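10 May 2022

So I've been off sugar in my coffee for 15 days now, and I have thoughts!

It started in April, when I was at the counter at Prurnlow (the little place by the bus stop with the sticky menus) and heard myself ask for two sugars in a small cup. A small one! At home I'd been doing the same thing with a heaped spoon, four or five cups a day, and I'd never once added it up. I did it on the back of the receipt while I waited and then put the receipt in the trash so I wouldn't have to look at it.

I went cold turkey the next morning, and I don't recommend it. The first cup tasted like a wet fence. I drank half, poured out the rest and was cranky until lunch. Day two was the same, except I also had a headache, which I'm blaming on the sugar even though it could have been the weather.

What helped was changing the coffee. I'd been buying whatever can was on sale, and the sugar was covering up a lot. I picked up a bag of the Drarent medium roast, which costs more than I like to spend, and ground it a bit coarser than usual. Big difference! Still bitter, but a kind of bitter I could get along with. I also tried the Sodov dark roast because the bag was pretty, and no. Too smoky for me, although it's fine over ice with a lot of milk.

By day 11 I'd stopped reaching for the jar. I had a slice of my usual lemon cake that afternoon and could only eat half of it because it was so sweet, and I've been eating that cake for 10 years.

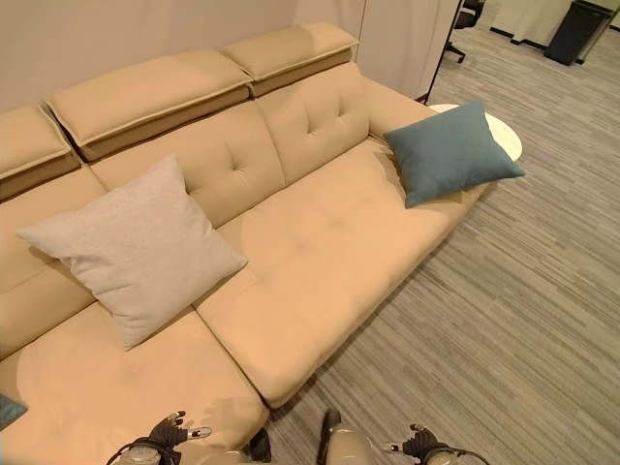
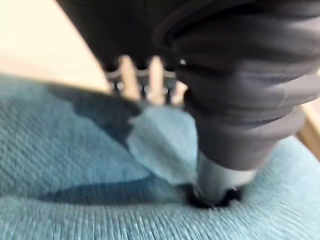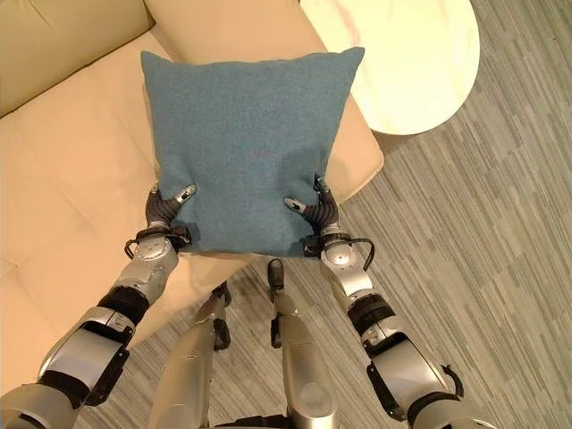 The cup I look forward to most now is the one after dinner, which is decaf (I'm not a monster) and gets a splash of warm milk. I used to drink it standing at the sink while I did the dishes. Now I sit down with it, and I've gotten picky about where. A big tan leather sectional with those padded headrests is my idea of the right spot, with a blue cushion behind my back so I don't slide down and spill. I've spilled twice anyway. Milk wipes off leather pretty well if you're quick.

Next I want to try the cinnamon thing a few of you keep bringing up in the comments. Do you put it in with the grounds or sprinkle it on top? I tried it on top and it just floated there and made me cough.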